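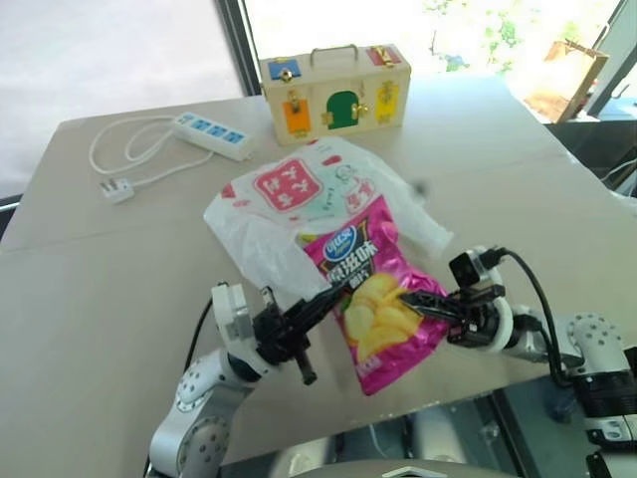
4.2 Contact-Gated Coordination of the Two Arms

The policy described in Section 4.1 issues position targets for both arms from a single network. During early trials on rigid items this arrangement was sufficient. On flexible packaging it produced a recurring fault: one gripper reached the item first and pushed it toward the other, so that the second arm closed on a surface that had already moved. The present section describes the coordination layer, Lolus, which was added between the policy and the joint controllers to address this fault.

Lolus receives the predicted action sequence for each arm, the measured joint positions, and an estimate of whether each gripper is touching the target item. The contact estimate is computed from motor current and from the wrist views by a small classifier trained separately from the policy. No force sensor is assumed. The output is a modified action sequence of the same length, in which the timing of either arm may be changed but its path may not. This restriction was adopted early in the project. It keeps the path predicted by the policy available for inspection and allows a fault to be assigned either to the policy or to the timing layer.

Each grasp is divided into three phases: approach, joint contact, and lift. In the approach phase the arms move at the speed requested by the policy until one of them reports contact. That arm is then held at its current position while the other continues. Joint contact begins when both estimates exceed the threshold for 15 consecutive control steps. If the second arm does not report contact within 40 steps of the first, both arms retreat along their recorded paths and the policy is queried again with fresh observations. The lift phase scales the speed of both arms to that of the slower one.

Figure 2 illustrates a condition for which the layer was designed. A glossy bag of potato chips lies at a tilt on a wrinkled, semi-transparent shopping bag, and a black finger of each gripper is against one side of it. Printed characters and logos appear on both bags, and the boundary between the target and the material beneath it must be recovered in spite of them. Other items, including a wooden toy box and a power strip with its cord, remain on the table and are treated by the planner as obstacles.

Segmentation of the target is performed once per query on the head view and carried forward by tracking on the wrist views. We found that masks from the head view alone degraded when the grippers closed, as the fingers covered the edges on which the mask depended. The wrist views have the opposite weakness. At close range they contain little besides the surface of the package, and the tracker may drift across a seam or a printed border. Lolus therefore compares the two sources at the start of the joint contact phase. When the projected masks disagree, the grasp is delayed until the next head view has been processed – a pause that is noticeable to an observer but has no effect on the path.

Transparent and semi-transparent film remains difficult. The classifier was trained on 2,026 labeled contact events from the Malton recordings, in which most targets were boxes or filled pouches. Contact with loose film changes motor current very little, and the classifier tends to report it late or not at all. For a target resting on film, a late report is harmless provided that the target itself is detected. When the film is the target, the time limit on the approach phase is usually reached first and the arms retreat. We did not relax the limit for these cases, as a longer wait allowed the first gripper to drag the item.

The layer was implemented within the Rultier control package as a separate process with a fixed update rate. Messages from the policy carry the time at which the observation was captured, and any message older than the one currently being executed is discarded. An earlier version used the time of arrival instead, and a delayed message could then restart the approach phase while the arms were already in contact. The logging tool by Shaikh was extended to record the phase, both contact estimates, and the reason for each retreat. These fields are stored with the joint data, and replay of a trial reproduces every timing decision given the same inputs.

Thresholds were selected on the validation items and held fixed for all experiments in Section 5. Separate values for the left and right grippers were tested and later removed; the difference between the two could be corrected by recording the motor current of each open gripper before a session and subtracting it from subsequent readings.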